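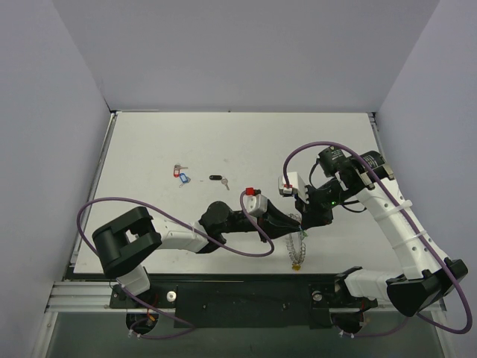 Zuletzt geändert: 28. Februar 2024

Veröffentlicht in Werkstatt, von Wanigasekara

Zelle Rosa läuft seit Januar mit neuer Kabelführung und neu gesetzten Nullpunkten. Weil ich beim letzten Mal keine Notizen gemacht hatte und alles noch einmal herausfinden musste, steht der Ablauf jetzt hier.

Aufbau: zwei Arme auf einer gemeinsamen schwarzen Grundplatte, die über der vorderen Aluschiene sitzt. Tischfläche weiß, Wände glatt und hell. Die Arme greifen von vorn in die Mitte und müssen dort Teile gemeinsam halten können, zum Beispiel eine Spiralkette mit Anhänger. Genau da fallen Fehler zuerst auf. Ein einzelner Arm kann zwei Millimeter daneben liegen und trotzdem jeden Schlüssel vom Tisch heben. Bei zwei Greifern an einem Draht geht das nicht mehr.

Grundplatte zuerst. Die Schrauben vorn ziehe ich über Kreuz nach, in zwei Durchgängen, mit dem Drehmomentschlüssel und bei stromlosen Armen. Wer die Platte nach dem Kalibrieren anfasst, kann von vorn beginnen. Danach die Schultergelenke von Hand durchbewegen und auf Spiel prüfen. Am linken Arm war welches vorhanden, am rechten nicht. Ursache war eine lose Klemmschraube im Gehäuse, die ich mit mittelfester Schraubensicherung wieder eingesetzt habe. Über Nacht aushärten lassen.

Kabel. Die violetten Leitungen laufen als freie Bögen über die Arme. Ich hatte sie früher eng anliegend verlegt, mit dem Ergebnis, dass der Stecker am Handgelenk in der Endlage unter Zug stand und der Bus sporadisch ausfiel. Im Protokoll stand dann Fehler 706, was laut meiner eigenen Tabelle alles zwischen Unterspannung und Kabelbruch bedeuten kann. Jetzt gilt: Bogen so groß, dass er in keiner Endlage straff wird, und die Kabelbinder nur auf dem starren Armstück. Am Gelenk kommt keiner hin. Nach dem Verlegen fahre ich jede Achse 20 Mal langsam von Anschlag zu Anschlag und schaue dabei auf den Stecker, nicht auf den Bildschirm.

Nullpunkte. Beide Arme in Ruhelage, Lehre von Hodevberg ansetzen, Werte übernehmen, Strom weg, Strom wieder an, Werte noch einmal lesen. Weichen sie ab, sitzt die Lehre schief. Die Lehre ist gut gefertigt, aber die Anlagefläche ist klein und verzeiht keinen Span. Vorher abwischen.

Greifer. Die Finger verschleißen an den Spitzen, das war bei Rosa zu erwarten. Drahtringe und Spiralen sind für die Fingerflächen ungünstig: wenig Auflage, hoher Druck, und alles verhakt sich gern ineinander. Ich stelle die Schließkraft deshalb niedriger ein als für Schlüssel und lasse die Finger parallel bis auf Kontakt fahren, erst danach kommt die Haltekraft. Maßgeblich ist, dass beide Spitzen auf gleicher Höhe ankommen. Steht eine vor, kippt der Draht aus dem Spalt.

Zum Prüfen der Übergabe nehme ich die Ansicht direkt am Greifer — von oben betrachtet sieht fast jede Übergabe ordentlich aus. Die Spitzen sollen den Draht am äußersten Ende fassen, mit genug Luft zum anderen Greifer.
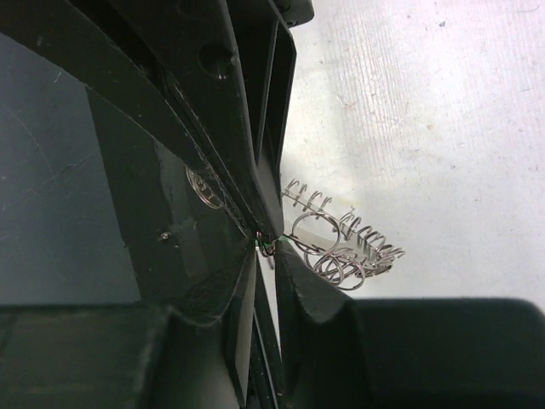
Zurkness schreibt dazu in den Kommentaren, er würde die Haltekraft gar nicht getrennt einstellen, sondern den Motorstrom begrenzen und die Regelung machen lassen. Bei ihm laufe das seit dem Umbau ohne Ausreißer, allerdings mit weicheren Fingern. Und ob ich die Nullpunkte warm oder kalt setze?

Kalt. Mit Strombegrenzung allein hatte ich bei dünnem Draht zu große Streuung, mit weichen Fingern habe ich es nicht versucht. Kommt auf die Liste.

Wartungsabstand derzeit: Sichtprüfung der Fingerspitzen täglich, Schrauben der Grundplatte wöchentlich, Nullpunkte nach jedem Eingriff an einem Gelenk. Die Fingerflächen reinige ich mit Isopropanol und einem fusselfreien Tuch. Druckluft verwende ich an der Zelle nicht mehr, der Staub landet sonst in den Gehäusen.

Offen ist noch die Zugentlastung unter den Sockeln. Neue Halter sind gezeichnet, aber nicht gedruckt.

Diese Website verwendet Cookies. Mit der weiteren Nutzung erklären Sie sich damit einverstanden. OK | Mehr erfahren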